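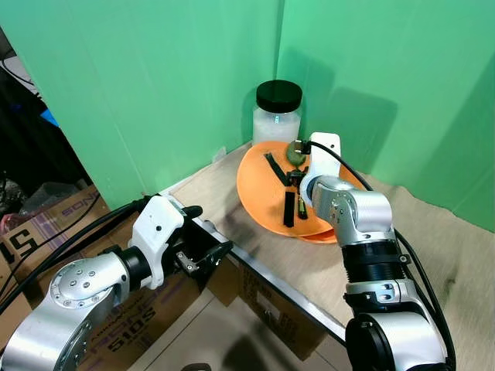

Colleen Vargo
Writer and editor of this blog

I have been working on the small table again. Regular readers will remember it as the table that came with the apartment and that I meant to get rid of in May. I kept it. The kitchen here in unit 234 has very little counter, and a small surface in a corner is more useful than I gave it credit for.

The last post was on the cabinet quote, and several people wrote to ask what I decided. The quote from Masotov was $2,000 for one wall unit and a shelf, installed. I turned it down. The drawings were good, but I don't own the place and I would be leaving the cabinet behind. So I am going on with what I have, and this post covers the plates, the jar and the way the corner gets used.

First, the plates. I had a mix of leftovers from three moves, no two the same size, and they never stacked well. I gave most of them away and bought orange ones from Gredico for $10 each. I wanted a strong color. The walls in that corner are bright green and white plates looked gray against them. Orange holds up. I know it isn't to everyone's taste, and my sister has told me so.

I use two at a time. One goes down and the other goes on top of it, and whatever I am working with goes on the upper plate. The lower one is there so I have a clean plate ready when I want it, without opening a cupboard. The stack is never perfectly lined up and I have stopped fixing it.
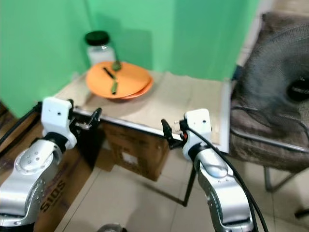

Two orange plates on the table, with the black-lidded jar in the corner behind them.

The jar goes at the back. I tried it at the front for a while, then on the left, and both times I was reaching around it for everything else. In the corner it takes up space I don't use anyway. It is a clear jar with a black screw lid. I bought a set of them from Naduteck last year and I like them fine. The lids close with one turn and the threads are easy to wipe. My only complaint is that the labels I ordered with them wouldn't stick, so I gave up on labels. With a clear jar I can see how full it is, and that is most of what I need to know.

I don't decant everything. I did that once, in the old place, and ended up with a row of jars and a bag of overflow for each one. Now the rule is that a thing gets a jar only if I reach for it every day. Everything else stays in the bag it came in, with a clip on it.

For the tabletop, a beige covering does well. It wrinkles and the edges don't stay neat. When it gets bad I take it off and put down another piece. I looked at a fitted cover and at a sheet of vinyl, and both cost more than I wanted to spend on a table I was going to throw out. There is a thin metal rim on the edge that collects crumbs, so I go over it with an old toothbrush when I do the sink.

The other change is that I now put the small things on a plate before I start anything. I used to set them down directly on the table, and they rolled. A small round vegetable will find the edge of any table that is a little off level, and this one is. I shimmed the legs and it helped some. The plate fixed the rest.

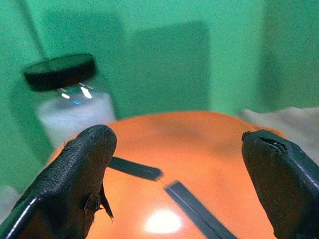
I also stopped piling things up. Long items go on the diagonal so they fit inside the rim, and short ones go wherever there is room. I keep them far enough apart that I can pick up one without dragging another along with it. It sounds fussy written down, but it takes a few seconds and I don't think about it now. Before, I would grab for one thing and knock two others onto the floor, then rinse all of it and start over.

The color helps here too. Dark things and green things both show up clearly on orange. My old plates had a blue pattern around the middle and I lost track of small pieces on them more than once.

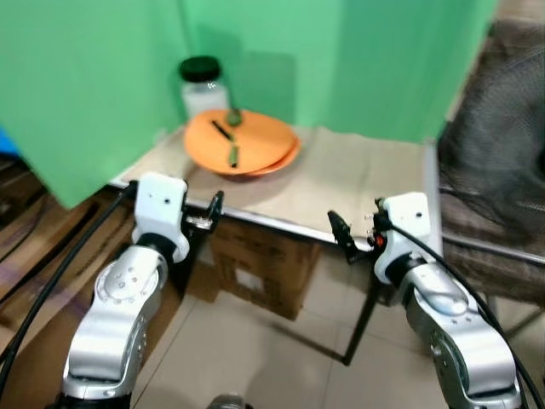 Green pieces and a thin black stick on the upper plate.

What is left to do is the space under the table. There is a brown cardboard box down there with a white label on the front, and it has been in that spot long enough that I sweep around it. A low crate would look better. A crate would also fill up, and then I would have a full crate. For now the box stays between the legs, where I don't trip on it.

I also want a second small table for the other side of the room. I saw one at a secondhand store in Assunção that would have been right, with a lower shelf already on it, but that is 178 miles each way and I didn't have the car with the folding seats. I'm going to watch the local listings for a few weeks before I think about driving back.

A couple of you asked if the plates can go in the dishwasher. I don't have one, so I can't say. I wash them by hand with a soft sponge and stand them in the rack. They do show water spots if I let them air dry, so I wipe them if company is coming and leave them alone if not.

Next time I'll write up the drawer by the stove, which I emptied this morning and haven't put back yet.

Filed under: Kitchen, Small Spaces, Plates & Jars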